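Brosex Two-Arm Practice Table
From the Kirnport workshop

If you have ever tried to teach a pair of robot arms to make a cup of coffee, you already know how much of the day goes into everything except the coffee. We built the Brosex table for small research groups who would like to spend their time on the learning method itself, and we have been using it for our own Flutby study since May.

Both arms bolt down along the near edge on gray plates, so the whole middle of the table stays free for the work.

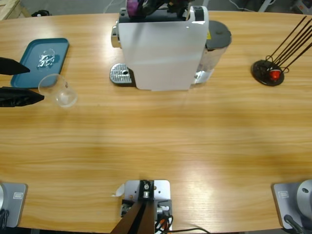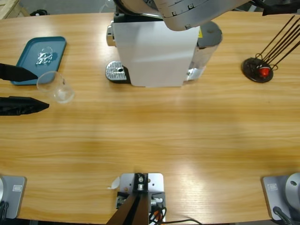 Flutby is our way of teaching a long chore from a small number of demonstrations. A person guides both arms through the job, and the software splits each recording wherever a gripper closes or lets go, then learns those short pieces one by one. The coffee job suits it nicely, with the capsule machine at the far side, the red capsule waiting in its black stand, and something clear to drink from that might be upright or, as in the second picture, lying on its side next to the teal tray. Clear things are hard on any vision model, and we wanted them in the training set from the very first day!

With 300 demonstrations, Flutby finished the full job in 5 out of 8 trials. The same model trained on whole recordings, with no splitting at all, managed 3 out of 8. Most of the remaining failures came at the capsule, and we are still working on that part (suggestions are very welcome).

The table comes with both mounting plates, the center bracket, and Miah, our recording software, with the Flutby splitting tool already installed. Arms and coffee machine are sold separately. Please allow up to 8 weeks for delivery.

Page updated February 19, 2024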